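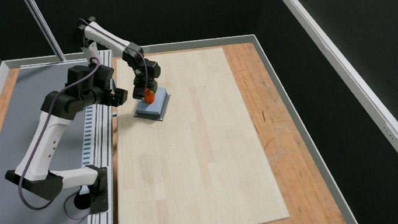 Ticket 7200: Shared calendar shows meetings one hour late
Status: Reopened
Opened by: Soledad Iglesias
Assigned to: Eskil Nyberg
Product: Bedus desktop calendar, with Gudosis mail server
Site: Løken office

Soledad Iglesias wrote:
Meetings I put in the shared calendar show up an hour late for the people in Kaltau. My own copy looks right. I set the room booking for 9:00, Lovisa sees 10:00. Both offices are in the same time zone, so please don't send me the article about time zones. I've read it.

Eskil Nyberg wrote:
Thanks for the report. Could you check that the time zone is set correctly on both computers, then restart Bedus and let me know?

Soledad Iglesias wrote:
It's set correctly on both. I said so, more or less, in the first message. I restarted anyway. Same thing.

Eskil Nyberg wrote:
Please clear the local calendar cache (Tools, Accounts, Reset local copy) on the Kaltau machine. This fixes most sync problems.

Lovisa Forsberg wrote:
I'm the Kaltau machine. Reset done, it took 35 minutes to pull everything back down. For a little while the meetings were at 9:00 and I was ready to apologize. After lunch they were at 10:00 again. I don't think the cache has anything to do with it. I think it looked fixed while it was still loading.

Eskil Nyberg wrote:
We released an update on 19/01/2018 that improves calendar reliability. Please install it on both sides. I'm marking this as resolved for now, you can reopen it if the problem comes back.

Status changed to: Resolved

Soledad Iglesias wrote:
Reopening. "Improves calendar reliability" could mean anything. Does the update touch how times are stored, yes or no? We installed it. No change on either side.

Status changed to: Reopened

Ronja Vik wrote:
I look after the mail server in Løken. I've been staying out of this because I was told it was a desktop problem, but I exported the calendar and went through it by hand. There are 27 entries with the wrong time. Every one of them was made from Soledad's account, and every one is a repeating meeting or was copied from a repeating meeting. Her single meetings are fine in Kaltau. Did anybody ask about that?

Soledad Iglesias wrote:
No. And she's right, I just checked. I always copy the old room booking and change the title.

Eskil Nyberg wrote:
That's useful, thank you. Could it be daylight saving time? The clocks don't change until March, but the rule may be applied early.

Ronja Vik wrote:
It could be, but then why does Soledad's own copy look right? I'd like to see evidence before we all change settings again. In the export, the good entries name the time zone. The bad ones carry a custom zone with no name, only an offset, and the offset is the summer one. The oldest series goes back to the previous server. My guess is that Bedus in Løken ignores the unnamed zone and uses the computer's clock, and that Bedus in Kaltau believes it. Lovisa, which version do you have? Read it from the About window, not from the installer.

Lovisa Forsberg wrote:
7.2. The installer said 7.4 and told me it was finished.

Soledad Iglesias wrote:
Mine says 7.4.

Eskil Nyberg wrote:
Then the update did not install in Kaltau. I'll ask Jarosław Grabowska on the client team whether 7.4 handles unnamed zones differently.

Jarosław Grabowska wrote:
It does. 7.4 falls back to the system zone if the entry has no zone name. It isn't in the release notes. Install 7.4 in Kaltau with Bedus fully closed, including the tray icon, and the display should be correct.

Ronja Vik wrote:
The display, yes. The entries are still wrong on the server, and anyone reading them from a phone will get 10:00. I don't call that fixed.

Jarosław Grabowska wrote:
Correct. The old series need to be deleted and created again from a blank entry. Copying them carries the bad zone along.

Lovisa Forsberg wrote:
7.4 is in, About window checked. I see 9:00. I'll believe it if it still says 9:00 tomorrow.

Soledad Iglesias wrote:
I've redone the room booking and the budget meeting from scratch. The rest will take me a few days. Please leave this open until then, and please don't let the system close it after seven days without a reply.

Eskil Nyberg wrote:
Auto-close is switched off for this ticket.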